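Boxes again after breakfast. Unpacked everything marked Plusell, which took until 11 and left me with more lids than containers. The tall ones went on the bottom shelf with the spare hoses. Shelf pitch is wrong for them by a finger's width, so they lie on their sides until May, when I intend to move the brackets. Receipt 1537 filed, receipt 1367 still missing. It may be in the coat.

Weighed the sorting job against the reading I had promised myself and did the sorting. The rule is the same as last year: small things go in the metal bin first, and nothing leaves it without a destination.
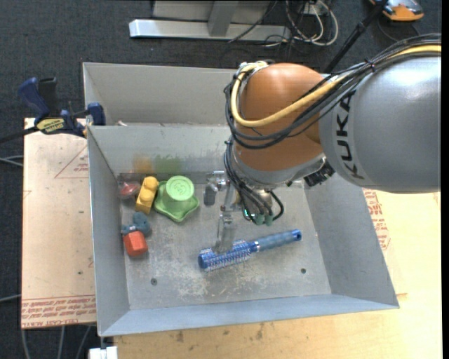

Rustport, 13th February

Toys at the left of the bin, the blue round brush by itself on the floor of it. The light green piece with the wavy base is for the Carerero box. The yellow block goes with the other blocks, which are still in the Tudose crate under the window. Have not decided on the red item in the back corner -- possibly the spares tin.

The brush is a bathroom thing and should never have been filed under toys. Amended the list.

Rain from two o'clock. Set the heater to come on for 60 minutes at 8 and went over the shelf measurements again. Same answer. Need longer screws.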